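Shared Kitchen Walk-Through, Keletti House
Toledo, unit 3007
2023-09-09

First full check since the February refit, and I'm so pleased with how this kitchen is coming along! Comments are under each item. Please add your own before the next round.

1. Sink and drain
Basin free of cracks and chips: OK
Trap and supply lines dry underneath: OK
Hot water reaches the tap within a minute: OK
Comment: Drains beautifully now that the trap has been cleaned. Keep using the soft brush (no steel wool, please) and rinse well after any cleaner.
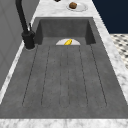
Item 1. Grooved basin floor, marble surround.

2. Outlets and cords
GFCI test and reset, both sides of the stove: OK
Cords clear of water and burners: FIX
Comment: The kettle cord hangs too close to the left burner. Easy one, a 299 cord clip from the Prello catalog will do it.

3. Food left out
Perishables back in the fridge within two hours: OK
Fridge at 40 F or below: OK, 37 both times I looked
Raw meat on the bottom shelf: OK
Comment: Love the new date labels! Everybody is using them, even on the tiny sauce tubs.

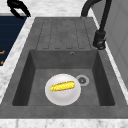

Reply from the second floor: could we get a bigger label roll? The 500 roll goes fast when six of us cook on the same night, and the ink smears on anything frozen.
Yes! I'll order the 2000 roll and a freezer-safe pen along with the clip.

4. Fire
Extinguisher gauge in the green, pin in place: OK
Hood filter clean: FIX (greasy again, soak it overnight)
Smoke alarm test: OK, and wonderfully loud

5. Cabinets and storage
Shelves level, brackets tight: OK
Heavy items below shoulder height: OK
Cleaning products stored away from food: OK
Comment: The Kesovari hinges are a joy, no more slamming doors. One screw by the fridge needs a quarter turn.

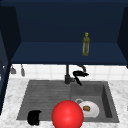

Item 5. Upper cabinet, bottle with yellow cap on the shelf.

6. Floor
Mat lies flat: OK
Walkway to back door clear: FIX, recycling bin is in the way again

Result: pass, with three fixes and one screw to tighten. Recheck in two weeks.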